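Two hand grippers for sorting jewelry at home: what to budget?

Golholm
Posted Oct 2, 2022

Hello all. I want to collect demonstrations of sorting jewelry (bangles, cords with pendants, small beads) with a pair of hand-held grippers, so later a small arm can learn it. My offer from Arnamance is 546 dollars for 2 grippers, without cameras. I have 200 dollars more for everything else. Is this a sensible plan, or do I forget some cost?

I work on the bed with a white tray as the target place, so a table is not in my budget.
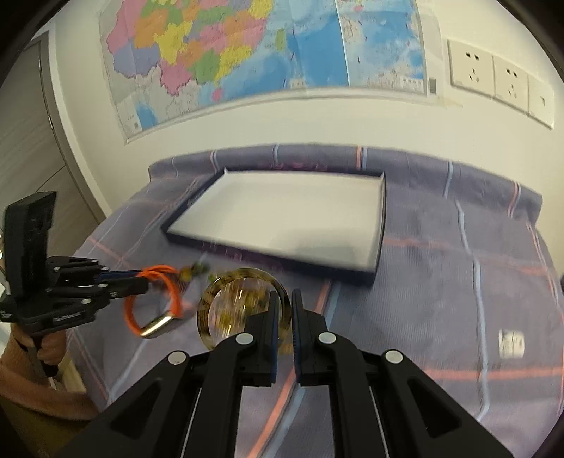
My second doubt is the finger pads. The seller says one set is enough for a long time, but glossy round things are difficult to hold and I think I will press strongly.

Grellelstead

The price is fair if the fingers come assembled. Please ask before you pay, we received ours in pieces and lost two evenings. From your 200 I would take first spare pads, then a memory card for each camera, then screws. Pads wear faster than the seller says. For a thin cord you want a soft pad, and the soft ones are also the first to tear.

Do not buy the arm now. Record until May, look at what you have, and then choose the arm by the weight of your objects.

Lyons

too expensive, print them yourself

Golholm

Thank you Grellelstead. I wrote to the shop about the assembly and I will order two sets of pads. Lyons, I have no printer, so I must count this also.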